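Frequently Asked Questions: Contributing to the Wamell Demonstration Set

Last updated February 7, 2021

These are the questions we get most often from people who sign up to record tasks for Wamell. If yours isn't covered, write to Dinesh Hegde at the Stonari help desk.

What is Wamell?

Wamell is a collection of two-arm tabletop tasks carried out by people in simulation. Each recording stores what the arms did and what the cameras saw, step by step. The recordings are used to train policies that pick up, move and hand over household objects.

Do I need a robot?

No. Everything runs in the Iltirora simulator. You need a desktop computer that can run it and a pair of the hand controllers we send out. The left controller drives the left arm and the right controller drives the right arm. They can't be swapped in the settings. Left-handed contributors have asked about this, and it stays as it is for now so that all recordings match.

How long does it take to learn?

Most people are comfortable after an afternoon. You get 20 practice episodes that aren't saved. After that, the first 11 you record are checked by a person before the rest of your queue opens up.

What does a task look like?

You get a short written instruction and a table with a few objects on it. Some instructions involve one object, some involve two, and some involve an object you are supposed to leave alone. Read the whole instruction before you press start. The clock begins when you press it, and thinking time at the start of an episode ends up in the data as two arms hanging still.

Which objects are used?

Groceries, dishes, trays and small containers for the most part. A typical table might have a vegetable on a plate and a drink can in a tray. Positions and angles are drawn again for each episode, so don't expect the tray to be square to the table.

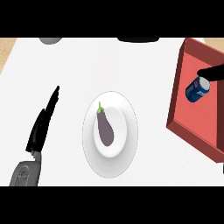

Cans are the objects people write to us about more than any other. A can on its side will roll if you push it with one finger before the other is in place. Come in slowly, line the fingers up across the body of the can, and close them only when both sides are clear of the tray wall. If it rolls into a corner, you can still finish the episode. Back the arm out, turn the wrist and try again.

Eggplants and other uneven shapes are easier to hold near the wide end. Plates should be left where they are unless the instruction names them.

What should the other arm do when only one is needed?

Keep it open and off to the side, above the table. Don't park it outside the camera view and don't wave it around. Small drift from your hand is fine.

Should I delete an episode if I make a mistake?

It depends on the mistake. A missed grasp followed by a good one is useful, and we want to keep it. The policy has to see how a person recovers. Delete the episode if you misread the instruction, if an object falls off the table, or if you stopped paying attention partway through.

Please don't delete an episode only for being slow. We had a run of very tidy recordings in September and the policy trained on them froze the first time it bumped something.

What do the labels mean?

There are 3 labels and you choose one at the end of each episode:
Done – the instruction was carried out in full.
Partly done – at least one step was finished, but not all of them.
Not done – no step was finished.

Label what happened, even if you feel you were close. Reviewers watch a sample from every contributor, and wrong labels cause us more work than failed episodes do.

An object passed through the tray. Is that my fault?

No. It is a contact problem in the simulator, usually seen when an object is pressed hard against a wall. Mark the episode with the flag button and move on. Flagged episodes go to the simulation team and are not counted against you.

How many episodes do I have to record?

There is no minimum. The cap is 700 per contributor for each task family. Past that point the set starts to lean toward one person's habits, such as always coming at an object from the same side.

Is my voice or face recorded?

No. We store controller input, arm positions, the rendered camera views and your contributor number.

Can I use the recordings in my own work?

Contributors can request a copy of their own episodes at any time. They come in the Kurup format, and the reader script is in the same download. Access to the full set is handled separately – ask the help desk for the form.

My controller drifts to one side. What now?

Set it flat on the desk, hold the side button until the light blinks, and leave it alone until the light goes steady. If the drift comes back in the same session, stop recording and request a replacement.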